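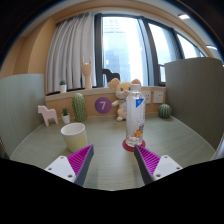
Section 4. Setting the desktop

The Prerklow desk arrives with a clear top. This condition is temporary. The steps below assume one bottle, one cup, one coaster and the usual population of small ornaments.

1. Wipe the top with a damp cloth and let it dry.
2. Stand the ornaments along the back, next to the panel. Cactus ornaments, horses and plush animals are all permitted. Keep the wall outlets clear.
3. Put the coaster near the front, within easy reach.
4. Close the cap, then set the bottle down upright. 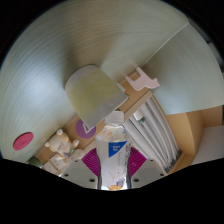

Fig. 4-2. Bottle held upright by its sides.

Note: The coaster is for the bottle. It will not protect the desk from across the desk.

5. Place the cup to the left of the bottle, with a hand's width between them.

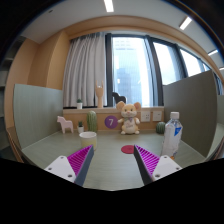
Page last changed: 22/07/2026

Moving the bottle off the coaster

Lift straight up - dragging takes the coaster along for the ride. If the bottle stays off, put the coaster back under it or put it away in the Eltham drawer (part 131).

CAUTION: Don't water a potted plant on the desktop. Carry it to the sink. Cactus ornaments need no water at all, however thirsty they look.

For ring marks, see Section 5.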